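Shelf and Rail Questions

These are the questions we get most from people putting up the Prindano kitchen shelf, the pine one with a metal rail hung beneath it.

Can I leave off the black rod?
Yes. The shelf stands up fine without it. Keep the bolts in place anyway, as they also hold the board to the strip below.

Will pine hold up in a kitchen?
It will if you seal it. Give the underside 2 coats, the same as the top. Steam gets to the bottom face first, and that is the face most people skip. 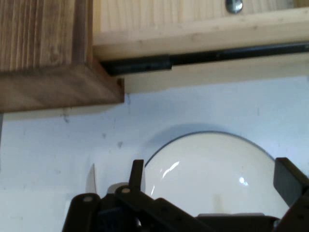
Galtis Yin
Workshop editor, Veninura Home

Can I mix pine with a darker wood?
Plenty of people do. Pale pine next to a walnut-colored block looks deliberate, and the darker piece doesn't need to match anything else in the room. Pine will yellow a little over the years — plan for that if you are choosing a stain.

How much room should I leave under the rail?
Measure your tallest bowl upside down on the counter and add 10 inches. Less than that and you will knock your knuckles on the rod every time you reach for something.

The bolt heads stick out. Is that normal?
Yes, they are meant to sit proud of the wood. Snug them by hand with a wrench and stop there. A power driver can crush the grain around the hole.

How do I clean marks off a white wall behind the shelf?
Start with a damp cloth and dish soap. Small dark spots that don't wipe off may be chips in the paint, and those need a dab of touch-up.

Do you sell the rod by itself?
Yes, in black only, for $19. Brackets are extra.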